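先写规则，再开机器
一个小工作室对双臂桌面机器人的几点意见

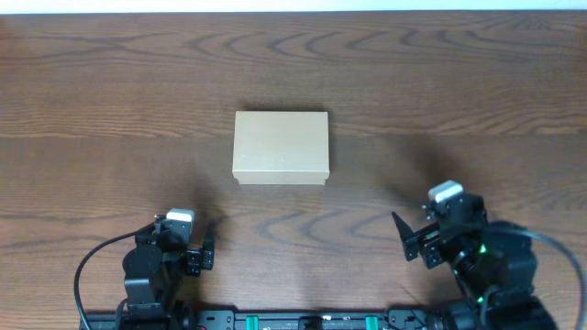 我在这个行业里做的是写规程的工作。中文不是我的母语，所以有些句子可能太直，请读者原谅。我想谈的是一个很窄的问题：小型的双臂机器人，放在普通的桌子上工作，应该守什么规矩。大型工业机器人有围栏，有光幕，有专门的安全标准，厂里的人进去以前要挂锁。小机器人没有这些东西。人们觉得它轻，力气小，坏不了什么事，于是就把它当作一件文具。可是一件文具不会自己动。我们的工作台上，两条黑色的机械臂立在同一根黑色的导轨上，中间放一个合着的纸盒，左边那条臂的线在木头桌面上绕一个大弯，再往下走到桌边。我每次看见这个弯，都想到我们规程的第三条，下面我会讲到它。

先说我们是谁。工作室的名字叫Nestby，我们替别的公司试包装：盒子好不好拿，盖子好不好开，放在架子上会不会滑。以前这些事都是人的手来做，现在一部分由机械臂来做。我们内部给这套程序起了一个名字，叫Una。我的同事Dineo Ngubane负责让它动，我负责写它什么时候可以动，什么时候不可以。我们两个人常常争论。这篇文章里的意见是我的，她同意的部分和不同意的部分我都会写明白。

第一个意见：线也是机器的一部分。

我读过不少小机器人的使用说明，写得最多的是关节、力矩、速度，写得最少的是线。但是在我们的记录里，停机的原因，最多的一类就是线。线被夹住，线被拉紧，线挂到人的袖子。第三条规程的原文是这样的：“开机以前，让每条臂慢慢走到它最远的位置，看线还有没有余量；余量部分不可以进入两条臂共同到达的区域。”这句话很长，也不好听，可是它有用。

Dineo认为应该把线全部固定，用扎带绑在臂上，一点余量也不留在桌面上。我起先也这样想。后来我们试了，绑得太紧的时候，臂转到一定的角度，接头就受力，而接头受力的坏处是看不见的，要过很久才出问题。所以我现在主张：余量可以留，弯可以大，但是弯的位置要写在规程里，要朝向外侧，离开两臂之间的地方。一个大的弯比一个小的弯安全，小的弯容易折。这个道理，接过家里电线的人都懂，到了机器人这里反而常常忘记。

第二个意见：两条臂之间的空间，要有一个主人。

一条臂的时候，事情简单，它碰到的只能是桌子、物件和人。两条臂的时候，它们还会互相碰。许多人相信软件可以避开碰撞。软件能避开的是它知道的东西。夹爪上临时贴的一块胶垫，软件不知道；有人把臂的底座松开，移了一点又拧上，软件也不知道。我们的做法是把中间的区域当作一条单行的窄桥，任何时候只许一条臂进去，另一条要退到自己的一边等待。只有在任务真正需要两只手的时候，例如一只手扶住盒子，一只手开盖子，才可以申请共用。“申请”两个字听起来有点可笑，程序里不过是多一个步骤。可是写程序的人必须停下来想一想，这一次是不是真的需要。

Dineo不同意的地方在这里。她说，这样的规定让机器变慢，也让采到的动作不自然，因为人的两只手从来不是这样轮流做事的。她说得对，人的手不是这样。但是人的两只手属于同一个身体，从小就在一起，而我们的两条臂是用螺丝装上去的。我愿意接受慢。等到一个任务连续做了30次都没有接触，我们才讨论要不要放宽。这个30没有什么科学的根据，它是我们吵完以后双方都能忍受的一个数。我觉得规程里的数字应该诚实地说明自己的来历，有计算的写计算，没有计算的就写“暂定”。我看过一些规程，每个数字都很精确，问下去，没有人知道是从哪里来的。

第三个意见：指示灯不是许可证。

机械臂上有小小的绿灯。绿色在我们的生活里意思是“可以走”，所以新来的人看见绿灯就把手伸过去。这是一个危险的误会。灯的颜色表示什么，要看制造的人怎样规定，不同的牌子规定不同，同一台机器上不同位置的灯意思也可能不同。有的是有电，有的是通信正常。没有一种是“你的手可以进来”。

我们的规程因此写得很死：判断可不可以伸手，只看一件事，就是电源开关是不是在断开的位置，并且开关在自己的手边。灯只用来找故障，不用来决定安全。我也建议制造商考虑，在这样小的机器上，少用绿色来表示“通电”。白色或者蓝色都可以，人看到它们不会马上觉得放心。当然，大家已经习惯了，要改不容易，我只是把意见写在这里。

第四个意见：桌子也要写进规程。

这一条是我最受嘲笑的一条。有一次我给合作的公司Yip送去我们的规程，对方的工程师回信问，为什么一份机器人的文件用了半页来写桌子。我回答，因为桌子决定了机器看见什么。一张有花纹的木头桌子，深的浅的纹路一层一层，很好看，可是相机要在上面找一个颜色相近的纸盒，并不总是容易的事。还有影子。灯在一边，臂的影子就落在另一边，臂一动，影子也跟着动，有时候影子比臂更早到达物件那里。如果识别的程序是在没有影子的桌面上调好的，换到这里它就会犹豫，或者更坏，它不犹豫，但是抓错。

有人会说，那就换一张纯色的桌子，铺一块布，装一个均匀的灯。做实验可以这样。可是客户把机器买回去，放在什么桌子上呢？多半就是一张普通的木头桌子。我主张两种都要试，并且要写清楚每一次结果是在哪一种桌面、哪一种灯光下得到的。不写桌面的成功率，我现在已经不太相信。我们给Pundis公司做过一批纸盒的试验，报告里开头就是桌面和灯的说明，然后才是盒子。对方开始觉得奇怪，后来他们自己的报告也这样写了。

同样的道理，物件放在哪里，也要规定。初学的人喜欢把盒子摆得端端正正，长边朝着左右，正好在两臂的中间。这是最容易的位置，作为开始没有问题。问题是很多人做完这一个位置就写报告了。我们的规定是：正中的位置只能占全部试验的一小部分，其余的要偏，要转，要靠近一边。盒子是空的还是满的也必须记下来，因为合着的盒子从外面看是一样的，夹起来完全不一样。

第五个意见：夹爪的力量要用最弱的物件来定。

纸盒的壁能承受多少，取决于夹在哪里。夹角上，它很硬；夹在面的中间，它马上凹下去。我们的夹爪手指很短，能选择的位置不多，所以力量的上限按照面的中间来定。这样有时候夹不紧，盒子会掉。掉了就掉了，记录下来。我宁可看到盒子掉在桌上，也不愿意看到盒子被压坏而程序写着“成功”。在包装这个行业里，压坏的盒子就是不合格品，不管它有没有到达目的地。

这里我想说一下对“成功”的定义。很多团体只记录物件有没有到位。我建议至少再加上两个问题：物件有没有损伤，机器有没有碰到任务以外的东西。三个问题都通过，才算一次成功。用这个定义，数字会难看很多。我们有一个任务，按旧的方法算是很好的成绩，按新的方法重算以后，我把结果给客户以前在走廊里走了好几圈。客户看了没有生气，问了许多很好的问题。

第六个意见：人的位置也要画出来。

桌面机器人的旁边总是坐着人，这跟大机器人是不一样的。人坐得近，为了看清楚，头会低下来，靠近桌子。规程里一般写“操作者保持安全距离”，这句话我认为等于没有写。距离是多少，从哪里量起，量到手还是量到脸？我们的规定是900毫米，从臂的底座量到椅子的前沿，在地上用胶带贴一条线。为什么是900，因为我们的臂完全伸直以后还剩下足够的空间让人往后退。别人的臂长度不同，应该自己量，请不要抄我们的数字。

长头发要扎起来，脖子上不挂工作牌，这些大家都知道，我不多写。我只补充一点：机器运行的时候，不要让一个人单独坐在旁边看电脑屏幕。看屏幕的人不看桌子。我们的规定是长时间运行要有一个人专门看桌子，手放在开关旁边，不做别的事。这个工作很闷，一个人最多做半个小时就要换。Dineo说这是整份规程里最贵的一条，我承认。

我也要写一写规程本身的毛病。规程写多了，人就不读了。我们第一版很长，我很得意，后来发现大家只是在最后一页签名。认识的一位同行Feng-yi Kuo在另外一个城市管一个类似的工作室，他看了我的第一版，回信只有一句：“请把它贴在桌子旁边，如果贴不下，就是太长。”我花了整个五月来删。现在贴在墙上的是一张纸，5条，全文最多2,000字，详细的解释放在另外的文件里，谁有疑问谁去查。上面我写了六个意见，墙上只有5条，因为线和空间后来合并成了一条，第三条的位置也就给了它。

关于是不是应该有一个全行业的标准，我的看法比较保守。现在小型双臂的种类太多，一个模块装一个模块，今天的结构明年可能就换了。太早定下死的数字，结果是大家为了符合数字而工作。可是有些东西不依赖结构：线的余量要检查，共用的空间要有规则，灯不可以代替开关，试验条件要写在结果前面，人要坐在画好的线以外。这些可以先写成一份共同的做法，不叫标准也行。各个工作室在自己的版本里填自己的数字，并且注明数字的来历。

我希望做类似工作的朋友把自己墙上的那张纸也拿出来给别人看。写得不好不要紧，我的第一版也不好。特别想看的是关于线的那一条，各位是怎样写的，弯留在哪一边，绑还是不绑，绑的话每隔多长绑一次。这个问题我和Dineo到现在还没有吵完。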